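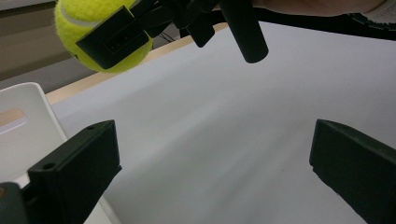 Florante reckons I should quit the Clukadness league before it ruins my knee for good, and he told me so over the phone this morning before I'd even had coffee. He said my backhand wasn't worth a limp. Thanks, pal!

27/03/2018

So, okay, the knee. It puffed up again after doubles with Ada last night (we lost, 6-3, 6-2, and I don't want to talk about the second set) and I spent the evening on the couch with a bag of frozen corn on it, watching some show about lighthouses. I do like lighthouses. The corn is now officially not for eating, I wrote KNEE on it with a marker and stuck it back behind the waffles.

Ada thinks it's my shoes. She swears by her Ravns, and she's been after me to try a pair for nearly 2 years, but have you seen what they want for those? My old ones still have tread if you're generous about it. She also thinks I plant my foot wrong when I serve, and she's probably right, she usually is, and I told her so in the parking lot, and then we sat in her car and split a sleeve of crackers while the rain came down.

Went to the drugstore on Pliner Street at lunch for one of those stretchy sleeves. They had three sizes and I stood there measuring my leg with my scarf like a crazy person. Bought the medium. It pinches. I might take it back, except I threw the box out already.

The thing is, I don't want to quit! I'm finally getting my second serve in, and the spring ladder is posted, and Ada and I are not at the bottom for once. The Nasell weekend is in June and I already promised I'd drive and bring the potato salad. So I'm going to rest it till the swelling's down, do the boring leg lifts (30 each side, ugh, the sheet says 40 but come on) and call Florante back when I'm in a better mood.

Need to buy peas. And stamps, and something for Mom's sink.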